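Print this page | E-mail this page

About us

Asteler supplies and services outdoor robots for sites with a lot of ground to look after. Our customers are mostly colleges, business parks and councils. We work from a unit in Fedwood, with a small stores and repair shop at the back.

We have two products. Bugti is a patrol and survey robot for open paved areas. It follows a set route, records what it passes and sends a report to the site office. Elton is the software that goes with it. Routes are drawn in Elton on a site plan, and the reports are kept there for as long as the customer wants them.

Bugti can be bought outright or hired by the month. The hire price covers Elton, spare batteries and two service visits a year. We also offer a trial, which runs for two weeks and includes a day of training for your own staff. A normal route takes in around 150 stopping points, and more can be added if the site needs them.

Before any trial we walk the site with the customer and note kerbs, slopes, drains and soft ground. Bugti is made for hard surfaces and we do not recommend it for long grass or gravel. Low sun can also affect the cameras, so we ask which way the main routes face and set the patrol times to suit.

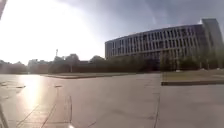 Open paving and lawns beside a curved building, facing into the sun.

Sites with several entrances usually need a longer survey. Please send a plan with your enquiry if you have one. The workshop is closed on Sunday, but faults can be reported through Elton at any time.

Contact us | Copyright Asteler | Back to top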